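We use cookies to remember your preferences. Accept | Manage settings

How to hand the housekeeping over to a robot without losing the housekeepers

by Hannelore Eberhard
February 1, 2023

My title at Grolluso is still head housekeeper. The job has grown a second half that nobody put in the contract, and most of it consists of explaining to a two-armed machine what I mean by "clean." We run 70 rooms, and the robot, a Zonirex, gets the dull bits of them. If your manager has come back from a trade show with a certain look, these steps may save you a few weeks.

Step 1. Write down what your people do. What the checklist says is another matter. Ours said "tidy bed area." My team took that to mean nine different jobs, one of which was eating the leftover mints. A robot needs each job by itself, with a beginning and an end: pick up the dustpan, collect the crumb, empty the pan, put it down.

Step 2. Pick a job people are glad to lose. We let the staff vote. Crumbs and scraps won easily, and folding towels stayed with the humans, who are vain about their towels. If you give away the part of the shift somebody is proud of, you will hear about it until April.

Step 3. Buy the tools before you teach anything. Choose one dustpan and brush and buy several sets of the same kind. A chunky handle helps. So does a soft lip on the pan, especially on bedding. Then hide every other dustpan in the building, including the one in the boiler room that belongs to no one and turns up everywhere.

Step 4. Clear a practice spot. A bare mattress on the floor is fine, with a bin close by for the sweepings. Leave yourself enough room to stand back, and route your cables before you start.

Dustpan work at the practice mattress:
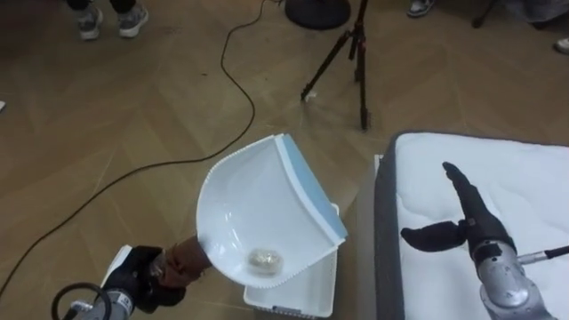
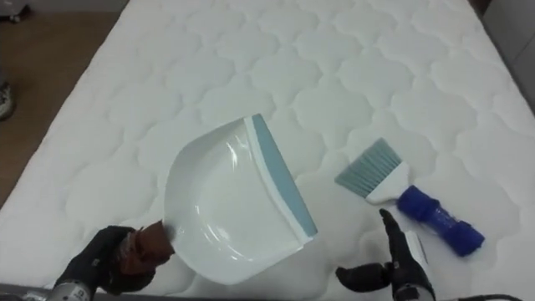
Step 5. Let the people who know the job do the teaching. We had an engineer set up the system and a room attendant tell him he was holding the brush like a toothbrush. She now runs the training sessions and is paid for it. Get that second part in writing early. "You'll be learning so much" is not a pay grade.

Step 6. Keep a log. Zisix, the scheduling program we use, has a notes box that will take up to 200 characters, enough for "dropped brush, try lower grip" and too short for poetry. Log the failures as well as the good runs. Your manager will ask only about the good runs.

Step 7. Decide who stops it. Every shift has 2 people who can pause the robot without asking anyone, and neither of them has to fill out a form afterward. We tried the form. People started letting small messes become large ones to avoid it.

Step 8. Count the minutes, then argue about them. Whatever time you save will be spotted by somebody upstairs and turned into extra rooms. We asked for 3 things before the first trial: no added rooms for the season, real breaks, and a proper inspection at the end of each floor. We got the first and the last. The breaks are "under review" — so is the coffee machine.

A word on names. Ours came with a serial number and was Baxter by lunchtime. Let them name it. It does make the complaints easier to follow, though you'll need to check whether "Baxter left the pan out again" refers to the robot or to the night porter, who has the same name and is getting tired of it.

If you only have time for one step this week, do the first. Take a notebook, follow one attendant through one room, and keep your mouth shut until the door closes behind you.

14 shares | 6 comments

Get new how-tos by email. Subscribe

Contact | Copyright 2023 | Back to top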